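9/15/20

Read the new Cirudby house rules over coffee, all 19 of them. Rule 5 says the cloth must lie flat before any run. Rule 10 says hands stay open when idle. I have worked with people who couldn't manage that one.

Spent the afternoon arguing with Nurmi's draft, which wants a written definition of "soft object." I offered the rubber chicken. They want a paragraph.

Still no word on who signs off on the tape lines. I left that box blank and went back to the table.

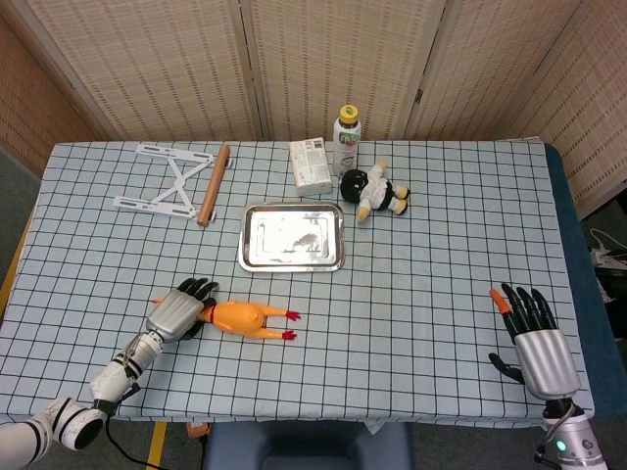 Left hand on the chicken's neck, right hand open.

Must print the rules bigger before November.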